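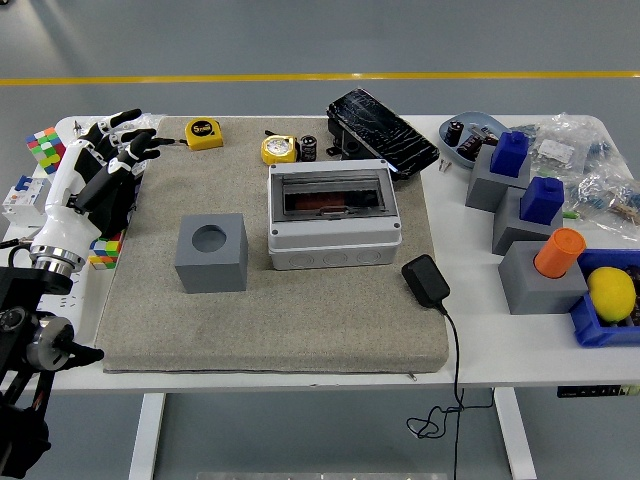 Bench mat

A bench mat, also called a work mat or table mat, is a flat sheet of felt, rubber, cork or silicone laid over a table to protect the surface and to hold small parts in place during repair, assembly or sorting. Mats are used in electronics work, model making, watch repair and household electrical jobs. They are sold in sheets and rolls, and many are cut to size by the user.

Materials

Felt mats are made from wool, polyester or a blend of the two. They are soft, quiet and cheap, and they keep screws and round components from rolling. Gray and beige are common colors, as a plain light background makes dark parts easy to find. Felt picks up metal filings and solder crumbs and has to be shaken out or vacuumed.

Silicone mats resist heat and are preferred for soldering. Rubber mats with a conductive layer are used where static discharge could damage a circuit, and must be grounded to work properly. Cork is now seldom used outside of drafting and clock repair.

Size and placement

A mat usually covers the middle of the table and leaves a margin of bare surface on each side. Work in progress stays on the mat. The margin takes trays, bags and anything waiting its turn. Small dishes or oval trays are often kept at the side for loose components such as capacitors and metal fittings. Cables are normally led over the edge of the table, although a hanging cable can pull a light power adapter off the bench if it is caught by a foot or a chair.

Items commonly kept on a mat

The contents of a bench mat vary with the trade. On a mixed bench, a small electrical enclosure with a window may share the mat with a phone that has a cracked screen, a power adapter and a couple of tape measures. A 5 m tape is long enough for nearly all indoor work, and second tapes tend to collect on benches.

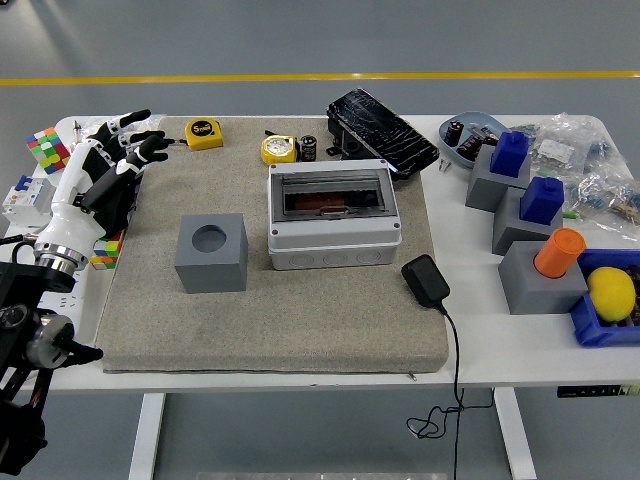
Cylindrical electrolytic capacitors can be stood on end, which leaves the printing on the sleeve readable. Miniature circuit breakers are also stored upright by some users, with the toggle facing out. Phones with broken glass are best kept toward the back of the mat, away from the hands — splinters work their way into felt and are hard to remove.

Puzzles, paperweights and other objects with no part in the work are found on many benches, generally along the edges.

Manufacture

Felt for mats is pressed or needle-punched, then trimmed by die. The Trokholm works began cutting mats from leftover upholstery felt, and its first run of 433 was sold to local repair shops. Under shop manager Yoga Khoo, output reached 2,325 mats a year. The Hemside mat, a textured type with sealed edges, came from the same works and was later copied by Jadholm.

Care

Felt mats should be brushed in one direction and spot cleaned with cool water. Machine washing shrinks wool felt and may curl the corners. A mat with burn marks or embedded glass is replaced.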